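Girer Lake Guesthouse and Swim Deck: Your Questions Answered

Thanks so much for thinking of us! We love helping people plan their time at the lake, and these are the things guests write to us about most. If your question isn't on the page, drop us a line at the front desk and Sawsan Semaan or one of her team will get back to you.

Where exactly are you?

We're on the east shore of the lake, a short walk downhill from the village of Vesden. The bus stops by the bakery, and from there you follow the blue signs to the water. If you're driving, take the lower road after the bridge. The upper road is beautiful but very narrow, and turning back is no fun with a full car!

Can I use the swim deck if I'm not staying overnight?

Yes, please do! Day passes are sold at the gate from 9 a.m. They include a lounger, a towel and the outdoor showers. We keep 50 day passes for walk-ins, and in July they go quickly, so come early or reserve by phone the evening before. Overnight guests always have a place on the deck and don't need a pass.

What are the rooms like?

There are 26 of them, all different, because the house was added onto over the years by people who clearly had their own ideas. The lake rooms have the morning sun and a small table by the window. The garden rooms are quieter and stay cooler in summer. Our four apartments on the top floor have a kitchen, a washing machine and a balcony, and families tend to come back to them year after year.

Is the water warm enough for swimming?

From late June to the middle of September most people are very happy in it. Before that it's what we'd call refreshing (our morning swimmers go in all year and come out grinning, so make of that what you will). The deck ladder drops straight into deep water. For small children, use the sandy cove just past the boathouse, where it stays shallow a long way out.

Can I get laundry done during my stay?

Sure! Leave it at the desk before 10 a.m. and it will be back in your room the next afternoon, folded. In the apartments you can do your own, and detergent is in the cupboard under the sink. We do ask that beach towels stay out of the apartment machines; just swap them for fresh ones at the deck.

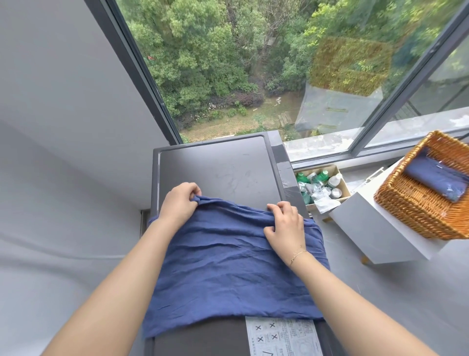
Do I have to book a table for dinner?

For Qudah, our terrace restaurant, yes, at least on summer evenings. Chef Qusai Tarawneh changes the menu whenever the market gives him a reason to, but the charred eggplant and the grilled lake trout are nearly always on, and we would have a small riot on our hands if the lemon ice ever disappeared. Lunch is first come, first served. Tell us about allergies when you book and the kitchen will happily work around them.

Can I bring my dog?

Well-behaved dogs are welcome in the garden rooms and at the outer tables on the terrace. They can't come onto the swim deck, but the cove is open to them before 9 a.m. and after 6 p.m.

What is there to do when it rains?

Plenty! The ferry to Gondanlow runs in all but the roughest weather, and the covered market there is a great way to spend a wet morning. Back at the house we have a sauna, a big shelf of board games and the best hot chocolate on this side of the lake. You can also climb the 384 steps to the old chapel in a drizzle if you have decent shoes. The view with clouds lying on the water is really something.

What should I pack?

Less than you think. Dinner is casual, and sandals are fine everywhere. Do bring one warm layer, even in high summer, as the breeze picks up on the terrace once the sun drops behind the hills. Water shoes are handy for the cove, and we sell them at the gate if you forget yours.
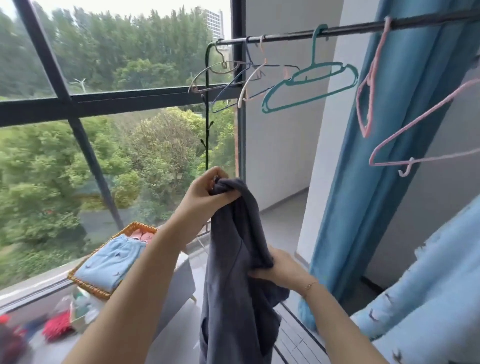

A warm top for evenings by the lake

What if I need to cancel?

Cancel up to a week before arrival and you pay nothing. After that we charge the first night. Day passes can be moved to another date as long as you call us before the gate opens.

Last updated 10 February 2023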